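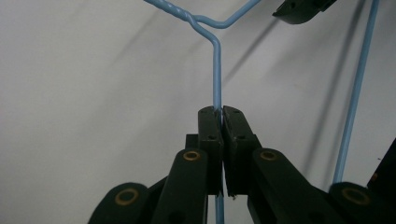 Slide 2 - Why hangers

Start with the task. The Potska set is household objects that are mostly air: hangers, whisks, wire racks. The hanger on the opening slide is coated wire, pale blue, held by the stem between the two jaw pads. Ask people to look at how little of the pad surface is touching anything.

Say plainly that thin wire is hard for two reasons. Depth readings on it are poor, and a small error in where the jaws close means a miss.

Slide 3 - What we record

We collect demonstrations with a hand-held gripper. The person does the task with it, and the camera on the tool sees what the policy will see later. No robot arm is needed at collection time.

1089 demonstrations after cleaning. Collected at two sites, Susville and the Akico workshop. Mention that Susville was all done in January and has flatter light. If someone asks about the split by site, go to the backup slide.

Slide 4 - The shadow problem

Go slowly on this one. Point back to the opening slide if needed. The wall is plain off-white, and the gray shadows on it are long and run diagonally. Our first model, trained on color images only, sometimes aimed for a shadow when the hanger was close to a wall.

Okoro is the name of the fix. We take short clips of 16 frames and ask the model to predict how each edge will shift as the tool moves. A wire and its shadow shift by different amounts. The extra prediction is used only in training - at run time the model is the same size as before.

Slide 5 - Results

Read the table by row. Misses caused by shadows dropped by about half. Misses from closing too early did not change, and we should say so before somebody asks. Whisks got slightly worse. We don't have a good explanation yet.

Slide 6 - Limits

Pale walls only so far. One gripper design. Clear plastic hangers were left out because the labels were too noisy.

Next step is patterned backgrounds, then two hangers on the same rail. Leave the contact slide up during questions.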